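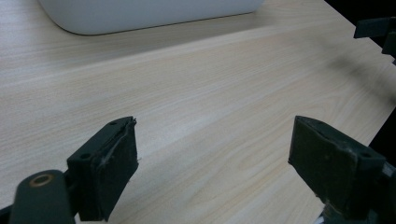

Datasets > Home & Workshop > Jeltmont Tabletops

# Jeltmont Tabletops

Hi! I put this set together after too many evenings trying to match the colour of one pale table to another. It has 3,036 photos of light-coloured tabletops, sorted into 31 folders by grain and finish.

## What's inside

- `grain/` — straight streaks, arches, ovals
- `light/` — sheen and shadow, my favourite folder (the grey corners are gorgeous)
- `labels.csv` — one row per photo 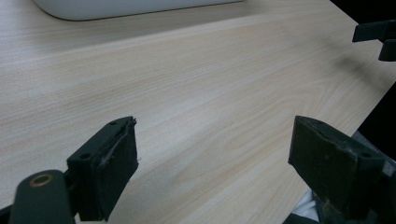
*Pale beige top, arched grain, soft sheen across the middle.*

## Known issues

I sorted by eye, so beige and cream get mixed up a fair bit. About 134 rows still have no finish label — I'll get to those in June. Please don't pick paint from these, colours shift with the light!

Last updated Dec 31, 2021

Related datasets
Lilholm Benchtops
Usmani Floorboards
Jorniro Shelves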